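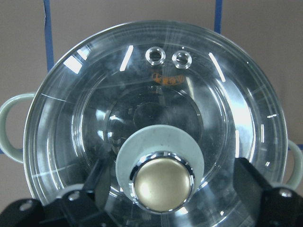

The gripper question Ilari raised has been going round in my head all week, and since I've now had three evenings at the bench with the Welonlow arm, I thought I'd write it all up properly for the list and not in dribs and drabs. The short version is that I've stopped trying to pick up saucepan lids by the rim and gone over to the knob, and I'm a good deal happier for it. The longer version has a lot of fiddling in it, so do put the kettle on. You'll notice the knob on my lid is a mushroom sort of affair, with a wide grey-green collar, then a chrome ring, then a gold-coloured cap on top, and it's that collar I want the fingers to come in on. The chrome and the cap are both shiny as anything under the bench light, and I don't trust my poor detector with either of them. The blue tape on the wall behind is laid out in a grid, and I'd recommend the same to anyone setting up a wrist camera, as I can tell at a glance if the arm has come in crooked.

Let me put Ilari's message in, as it was a good one and I only answered half of it at the time.

Ilari Seppälä wrote:

> Hello all, and thank you for the notes on the wrist bracket, they saved me
> a lot of drilling. I have a question about lids. My arm is the same as the
> Sistosbridge one (Hyvönen shoulder kit, Stustix servos from the elbow down)
> and it picks up mugs and tins quite nicely. With a glass lid it goes to
> pieces. The camera sees straight through the thing and the box jumps about,
> first on the rim, then on something inside the pan, then on the table.
>
> Did you do anything special with the lighting? And do your fingers close on
> the knob or do you slide one under the edge? I tried the edge and chipped
> one of my printed fingertips, so I would rather not do that again. My
> wife would also rather I did not, it is her pan.
>
> Also, is anybody else finding that the Stustix wrist servo buzzes when it
> holds still? Mine sounds like a bee in a jar.
>
> Ilari

Taking the lighting first. I did nothing special to begin with and that was my mistake. I had the big lamp straight overhead, and the glass throws it back at you in long white streaks. If you look at the top half of the lid you'll see the sort of thing I mean, and every one of those bars slides about when the camera moves, so the detector thinks the lid is wandering off. The two steam vents are nearly as bad. They have thick bevelled edges and they shine like little doughnuts, and for one whole evening the arm was quite convinced that the right-hand vent was the knob and kept politely lining itself up over it. I must admit I got rather fond of it.

What helped was giving up on the glass altogether. I'd been labelling the whole lid, rim to rim, and asking the poor thing to find a big circle of something transparent. Now I label only the knob, collar and cap together, as one object. I went back through all my old pictures to do it, 3,489 of them, over a good many cups of tea, and if anyone would like the labels for their own pan you're very welcome to them, though I suspect your knob will want its own set. Svatopluk Danko very kindly took 122 of the worst ones off my hands, the ones where the reflections run right over the cap, and his boxes are a great deal neater than mine. Thank you again, Svatopluk.

The second thing was the approach. The old routine came down at a slant, the way it does for mugs, and with the wrist camera so close in, the knob dropped out of view before the fingers were anywhere near it. I've changed it so that the arm stops well short, has a look, corrects itself, and only then goes the last bit, with the knob kept between the two fingers in the lower part of the view the whole way. It's slower. I timed it and the full pick now takes over 10 seconds from the hover position, which will make the mug people laugh, but I'm retired and the pan isn't going anywhere.

As to your fingertips, Ilari, I'm so sorry about the chip. I went under the edge too at first and hated it. There's a thin metal band round the rim on mine, and a printed tip doesn't get on with it at all. It either skates off or catches and tries to turn the lid over like a coin. Closing on the knob is far kinder. I'd suggest you do your first tries with the pan empty and a folded towel under it, and keep the servo current well down until you know where the fingers are going to meet. Mine are set so that they stop just wider than the collar and then creep in. If you close at full tilt they hit the flare and ride up on to the chrome, and chrome is slippery stuff.

One more thing on the knob, while I think of it. The collar is the same pale grey-green as the pan handles, and when I first trained on it I got some lovely confident boxes on the handles. I ought to have seen that coming! Putting the cap inside the label helped a lot, there being no gold on the handles, and I also threw in a fair few pictures with a handle showing and no label on it. It still has a wobble now and again if the pan is turned so a handle sits close to the camera. If anybody has a tidier answer than mine I'd love to hear it.

Now, the bee in the jar. Yes, mine does it as well, and so does the spare one in the workshop at Sistosbridge. I believe it's the servo hunting back and forth over a tiny bit of slack in the bracket – when I nipped up the screws on the left finger the noise dropped by half, and when I put a thin rubber washer behind the mounting plate it went nearly quiet. Do check those screws anyway. I'd had one working loose for I don't know how long, and I'd been blaming the camera for the shake. The other thing you can try is a slightly wider dead band in the Stustix settings. I moved mine up by one step and couldn't see any harm in it for lids, though I wouldn't do it if you're threading needles or whatever it is the clever people are up to.

The cable is still a nuisance. I've got the camera lead running down the inside of the forearm, and at full wrist turn it goes tight and tugs the picture round by a hair. I've left a bigger loop at the elbow for the time being and held it with a bit of the same blue tape, and I'll make a proper clip when I can get on the printer. Does anyone have the drawing for the old Hyvönen cable guide? I had it on the laptop that died in December, and I've turned the house upside down for the printed copy.

I also want to ask what people are doing about putting the lid back. Picking it up is one thing, but setting it down again square on the pan is a different kettle of fish, as the fingers are holding the knob and the camera is then looking at a great big circle of glass with a pan somewhere under it. My thought is to remember the hover position from the pick and simply go back to it, and trust that the pan hasn't been nudged. Svatopluk thinks I should find the two handles and work out the middle from those, and he may very well be right, only then I've spent all this effort teaching it to take no notice of handles.

I'll be at the workshop most evenings from seven if anybody fancies bringing a lid along. Flat ones, tall ones, ones with a wooden knob, anything except cast iron please, as the elbow complains.

All the best to everyone, and Ilari, do let us know how you get on with the washer.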